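Hostedgate Storage Box, Set-up Guide
Section 2: Packing, closing and opening the box
Last changed 20 April 2024

This section is for the white Hostedgate box with the handle on the lid. If you bought the Tamura box, the steps are the same, but its clips open to the side and you should read section 4 also.

Before you begin

Find a place where the box can stand flat. A table is best, because you will need to press on the lid and a soft surface gives way under it. A floor is also possible if it is clean and level.
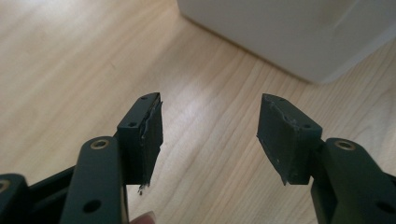
Wipe the surface first with a dry cloth. Small grains of sand can scratch the bottom of the box, and later you see every scratch on white plastic. Leave free space next to the box for the lid. It needs as much space as the box itself, and people often forget this.

2.1 Taking off the lid

1. Put the box down with the handle up.
2. Open the clips one after the other. Pull the lower edge of the clip toward you with your thumb.
3. When all clips are open, hold the lid at two opposite edges and lift it straight up. Do not lift it by the handle on one side only.
4. Lay the lid on the table with the handle up.

Note: A new clip can be stiff. Please do not use a knife or a screwdriver to open it. Press the lid down a little with your other hand while you pull the clip, and it will come.

Caution: The clips jump back when they are opened quickly. Keep your fingers away from the space between clip and rim.
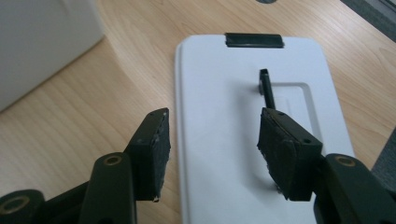
Can I lay the lid upside down while I am packing?
It does no harm to the lid if the handle is left to rest on something soft, for example a folded towel. On a hard table the lid will rock, and small parts that you put in it may roll out.

2.2 Packing the box

The box is shallow, so it is good for small cartons, cables, tools and papers. Tall bottles do not fit when they stand.

1. Check that the box is dry inside. If you washed it, let it stand open for 2 hours.
2. Put the heavy things on the bottom first, near the middle.
3. Put small cartons flat, with the printed side up. So you can read what it is without taking everything out.
4. Lay long and thin things from corner to corner. If one of them still stands up over the rim, take it out again and find another box for it.
5. Fill the empty spaces with paper or cloth - not too tight, or the walls will bend outward.

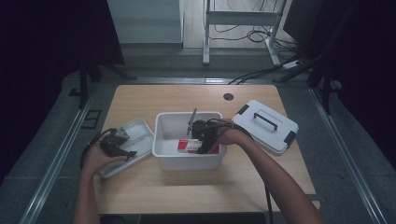
6. Before you close, pass your flat hand over the rim. Your hand should touch only the rim and nothing that is inside.

Note: We do not recommend loose glass in this box. If you must do it, wrap each piece alone.

2.3 Closing the box

1. Turn the lid so that its clips come to the same sides as before.
2. Lower it evenly and press the corners, first one, then the opposite one.
3. Close the clips. You should hear a click from each.
4. Lift the box by the handle, only a little, and look if the lid stays down on all sides.

If one clip does not click, open all of them and begin again from step 1. Mostly the lid is turned the wrong way or a piece of paper is caught under it.

Caution: Do not carry more than 18 pounds by the handle. For a heavier load, hold the box from below with both hands.

2.4 Cleaning

Wash box and lid by hand with lukewarm water and a drop of dish soap. The dishwasher is too hot, also in the short program. For marks from tape you can use Vavow cleaning paste on a damp cloth, then rinse well.

Spare clips are sold in bags of two. How to change a clip is explained in section 3.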